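The Lower Gallery

The show cave at Jastum opened at ten. Torben Hellwig unlocked the grille at nine, switched on the first lighting circuit, and wrote the air temperature in the log. He had done this since May. Before that the log had been kept by a man who rounded everything to the nearest five degrees.

The tour route ran down a concrete stair, across the main chamber, and along a railed path to a pool. Beyond the pool a gate closed off the lower gallery. The map on the ticket office wall showed the gallery as a dotted line. It had been surveyed once and was listed as ending in a clay fill.

Yen-ting Yip arrived on the early bus with a tripod, a laser distance meter, and a letter from the regional office. The letter authorized one person to enter the lower gallery for the purpose of measurement. It did not say which person.

"I need someone at the other end of the tape," she said.

"The letter says one."

"Then stay on your side of the gate and hold the tape from there."

He held the tape. She went in on her knees, then on her stomach. The tape moved through his fingers in short pulls. At 3 meters the ceiling rose and she could crouch. At 5 meters she called back that the dotted line was wrong. The passage turned left where the map had it turning right, and there was no clay.

"What is there?"

"Flowstone. White, with a ledge. Air is coming through under it."

He wrote this down in the column for remarks, which was narrow.

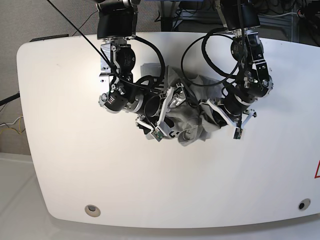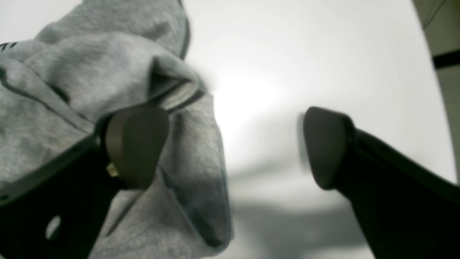
Gray cloth and gripper over a pale surface.

The first group of visitors came down at half past ten. Hellwig tied the tape to the gate and took them around the main chamber. He told them the age of the limestone and the depth of the pool. A boy asked whether the cave went any farther. Hellwig said that it was being measured.

When he returned, the tape was slack. He pulled in a meter of it and felt no resistance. He called her name twice. The second time she answered, from a point that seemed to be below him and to the right, where the map showed solid rock.

"I let go of it," she said. "The ledge has a gap behind it. I can see the underside of your path."

He looked down between the rails. The path was concrete laid over a bed of rubble, and at the edge, where the rubble met the wall, there was a line of light as wide as a pencil. It moved when she moved her lamp.

"How thick is it?" he asked.

The distance meter clicked. She took the reading again from another position. He could hear her writing.

"How many people do you bring down at once?"

"Thirty."

"Bring down fewer."

He went up the stair and changed the sign in the ticket office window. Then he called the regional office, which was closed on Sundays, and left a message giving the station, the time, and the air temperature. He added that the passage turned left.

She came out a little after noon. She had clay on one sleeve, and he asked her where it had come from, as she had reported none. She examined the sleeve for some time.

"Farther in," she said.

He opened the log, crossed out the remark, and ruled a wider column.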